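**Plostis arm, kitchen reach package – notes for buyers**

Price: $620 a month on lease, with a minimum term of 2 years. Purchase price on request, and we did request it. Still waiting.

The package is sold as a general kitchen helper. Read the spec sheet and what you get is an arm, a fixed base and a simulator license. The gripper is extra. So is the site survey, and Plostis won't quote a lead time until the survey is paid for.

Reach is listed as "full cabinet height." Ask them whose cabinet. Lucimara Medeiros ran our layouts in the simulator before we budgeted anything, and I'd suggest you do the same.
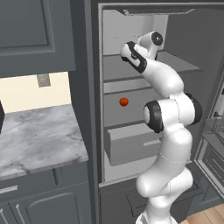
Simulator view: arm at the tall open cabinet, drawer partway out, ball on the shelf.

The brochure claims 68 supported cabinet layouts. We found no list of them. An orange-red ball is a friendly test object – a stack of plates is a different job, and we'd want to see that on a real shelf before signing.

Also budget for:

- Floor mounting and electrical work (not in the lease)
- Service visits, $100 each after the first
- Staff time for training

Turkuda sells a similar arm with the gripper included, but the warranty is shorter. Cleiton Macedo has both quotes. We plan to decide in September, if Plostis answers the purchase question by then.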